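Snack packing demos – how many is enough?

medley_kav
We've started on the snack task with the hand-held grippers, one in each hand, packets into a clear plastic container. I'm at 1,684 demos and my wrists hate me. Do I keep going or change something?

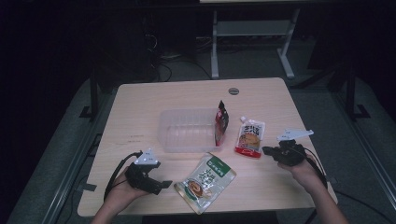
Purkville, June

Forgot to say where I am, in case anyone's nearby and fancies a go! Soft bags are the slow bit. I keep using both grippers on one bag, and I can't decide if that's a good habit to teach.

trodard33
I'd stop doing it. One hand per bag, keep it simple. We got to 3,667 with mixed styles and the policy dithered horribly.

medley_kav
Hmm, not sure I agree. With one gripper I pinch the seam and the bag swings about

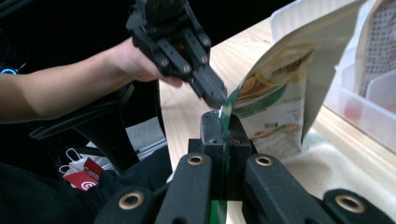
and then I waste ages getting it straight again – two feels far more natural.

Zakharchenko
With Kavitha on this one. Mixed styles are fine if you label them. Dithering sounds like your labels, trodard.

trodard33
Rude. But I'll check on Friday.

medley_kav
Right, 6 more sessions two-handed, then I'll train and post the results.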